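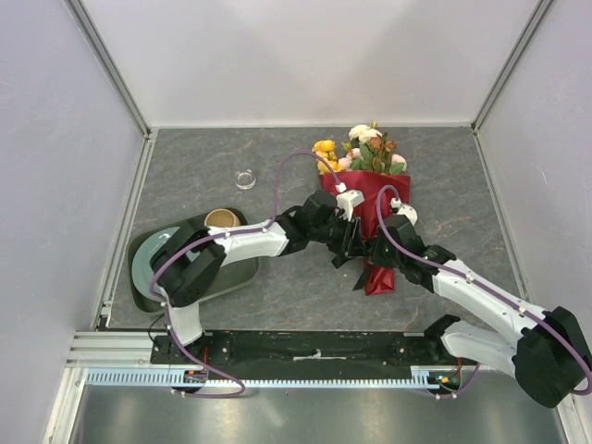

One reviewer of our first draft, Eze, asked why we would compare grippers on something as soft as a wrapped bouquet when a set of machined blocks would give cleaner numbers. The same reader wondered whether the ranking would hold up if we changed the controller. Both are great questions, and the second one turned into the most enjoyable part of the whole study, so we take them in order.

Figure 3. Both arms at the narrow part of the wrapping, with the two black grippers facing each other.

4.2 Comparing grippers on soft, wrapped objects

Machined blocks do give cleaner numbers. They also hide most of what makes two grippers different. A stiff block forgives a finger that closes a little too far, and paper does not. In our block tests the two finger sets, Pinen and Duden, could hardly be told apart. On the bouquets they split within the first session, and we could see the difference from across the room!

The Pinen fingers are slender and fairly stiff. The Duden fingers are wider and bend along their length. We expected the wider fingers to win, as they spread the load over more paper. They did hold better in single-arm lifts. With two arms, though, both grippers have to share the same short stretch of wrapping, and the wide fingers kept getting in each other's way. The slender pair left room for small corrections on each side – and those corrections matter a lot when the thing being held shifts under its own weight.

We ran the two-arm task with each finger set under both controllers, for a total of 2,287 attempts. An attempt counted as a success if the bouquet was raised, held for 10 seconds and set back down with no new tear in the paper. We allowed creases. Early on we tried to score creases too, but our raters disagreed so often that we dropped the measure.

4.3 Effect of the controller

The first controller tracks position only. Each arm follows its own path and knows nothing about the other. The second, which we call Flikik, adds a shared squeeze target: if one gripper pushes harder, the other gives way until the pair settles. It runs at 50 updates per second, slower than we would like, and it still changed the results more than any hardware swap we made.

Under position control, small errors in where the arms thought they were went straight into the paper. Most failures came in the first moments after contact. Under Flikik those early failures became rare with both finger sets, and the gap between Pinen and Duden shrank. It did not close. The order stayed the same in 9 of the test blocks and flipped in one, where the wrapping was an unusually slick paper that the wider fingers handled beautifully. We would love to see someone follow up on that case.

One detail for anyone repeating this work: cable slack affects the wrist more than we had guessed. With the cable tied too close to the wrist, the force estimate drifted as the last joint turned, and Flikik answered a push that was not there. Leaving a taller loop before the first tie removed most of the drift. We repeated all of the affected attempts after the change, and only the repeated ones enter the total given in 4.2.

We did not test grippers of different kinds on the two arms at once. A slender finger on one side and a wide one on the other seems well worth trying, and the shared squeeze target should need only a new gain for each side.

Shares 14 | Comments 3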